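Keep the Envelopes Off the Counter? I Say Leave Them There
By Sadia Mohmand

Most advice about household paper starts with the same order: get it off the counter. Buy a tray for the hallway, a wall pocket, a set of labeled bins, and put every piece of mail away the minute it comes in the door. I followed that advice for years. I missed a wedding reply date, two dentist reminders and a water bill, all of them neatly put away.

I think the counter is the right place for paper that needs an answer. It is flat, it is well lit, and everyone in the house walks past it several times a day. A card lying on the stone next to the coffee gets read. A card filed in a bin under the stairs gets found in August.

My sister in Dendholm disagrees. She has a Doteo wall organizer with 27 slots, one for each kind of paper she could think of on the day she bought it. School, car, insurance, warranties, and so on down to a slot marked "Misc." The Misc slot is so full that it has pulled one screw out of the drywall. The slot for invitations is empty, and the invitations are in Misc. I don't blame her for this. When you come in with groceries in both arms you are not going to sort anything into 27 groups.

The usual complaint about counter paper is that it looks messy. Some of it does. Flyers and catalogs are ugly and they go straight to the recycling. But cards and good envelopes are a different matter. People pick the color. They pay extra for a lining or a seal. We spend real money on stone counters and then act as if the only thing allowed to sit on them is a bowl of lemons. 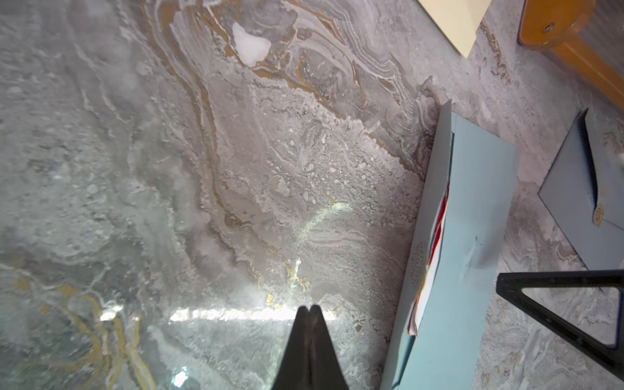

How long should a card stay out? Until you have answered it, and then it goes in a box or in the recycling the same day.

That rule does most of the work. The pile stays small because each piece has a way to leave. At my house the spot is the end of the counter farthest from the sink, and it holds one layer - once something has to go on top of something else, I sit down and write replies. It usually takes me less time than dinner takes in the oven.

There are fair objections. Polished stone shows every crumb and water ring, and paper picks up both. I wipe the spot down on Friday and dry it before anything goes back. A small kitchen may not have a foot of counter to give up. In that case use the top of a dresser or the end of a table, as long as it is a surface people pass with their eyes open.

I would also keep anything with an account number out of sight if you have a lot of visitors. Bills go in a drawer at my house, and I set a reminder for them on my phone. They don't need to be looked at twice.

The rest can lie out in the open. My sister has a card from me in one of those 27 slots, asking if she is coming in August. I mailed it weeks ago and I am still waiting to hear.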